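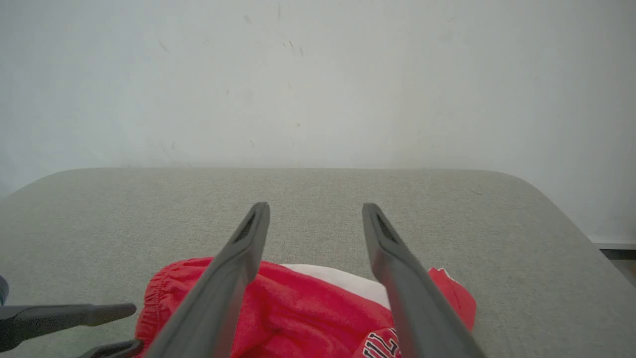 Figure 4. View from the right wrist camera above a bunched red garment on the upholstered test surface, with the right gripper open. Fingers of the left gripper enter at the lower left.

4.2 Comparing finger pairs on soft goods

Rigid objects told us very little about the difference between our two sets of fingers. Boxes, cups and blocks were picked up equally well by both, and for a while we thought the comparison might end there. Clothing changed that completely, and the garment trials turned out to be the most rewarding part of the study.

We tested two finger pairs on the same two-armed station. The Firilden pair is long and stiff, with a slot near each tip. The Lestitus pair is shorter and slightly springy, with a flat pad along the inside. Both bolt to the same wrist plate, so a swap takes only a few minutes and the wrist camera stays where it is. All trials were driven by a person using the Studo controller, with the same speed limits and the same closing force for both pairs. The aim was to judge the fingers alone, before any learned policy could cover up their weak points.

Each trial began with a garment dropped onto the padded surface from elbow height and left as it fell. The operator then had to take hold of it with one arm, lift it clear, pass an edge to the other arm and spread the cloth between the two. A trial was counted as complete when both arms held the garment and no part of it touched the surface. We ran 463 trials in all over the course of September, 211 with the Firilden fingers and the rest with the Lestitus pair. Operators changed fingers at the midday break, and the order was reversed on alternate days.

The padded surface deserves a word. Our first trials used a bare table, and they flattered the springy fingers, which could be pressed down hard and would simply bend out of the way. On upholstery the whole picture shifts. The cushion gives under the tips, the cloth sinks a little with it, and a finger that pushes too far starts to gather up the seat cover along with the garment. People leave clothes on sofas and beds far more often than on laboratory benches, so we moved every later trial to the cushion and discarded the table results.

The stiff fingers were better than we expected here. With the tips spread wide, as in Figure 4, an operator can straddle a fold and close on it from both sides, and the narrow ends slip under the cloth without much pressing. We had worried that their length would make them clumsy, yet the extra reach kept the wrist well away from the cushion and left the camera with a clear view between the fingers. That view matters a great deal! Several operators said they stopped looking at the overhead screen altogether once they had got used to steering by the wrist image.

Where the Lestitus pair did shine was in the second half of the task. Once a garment is off the surface, the broad pads hold an edge steadily while the other arm searches for its own grip, and thin cloth creeps out of them much more slowly. The stiff fingers could lose a single layer of smooth fabric during the handover - usually at the moment the second arm began to pull. Gathered edges such as waistbands were easy for either pair, because the puckered cloth gives the tips something thick to bite on.

Colour also had an effect that we had not planned for. Bright garments on the light grey cover were quick to read in the wrist image, folds and all. Pale ones were not, and operators working with white shirts tended to hover for several seconds before choosing a place to close. The dark fingers at least stay easy to see against nearly everything, and we would recommend a dark finish to anyone building a similar set-up.

One fault showed up with both pairs. When the two arms work close together over a small pile, the second gripper comes in low from the side and the operator has only a partial view of it in the first arm's camera. We recorded roughly 200 light touches between the grippers, none of which did any damage, though many cost time. Slowing the second arm whenever its tips came near the first reduced them noticeably. A warning tone, borrowed from the Cuypers bench described in Section 3, was tried for one morning and switched off at the operators' request.

Taken together, the garment trials led us to fit one finger of each kind to a single gripper, a mixed arrangement we had not considered at the outset. Its results are given in the next section.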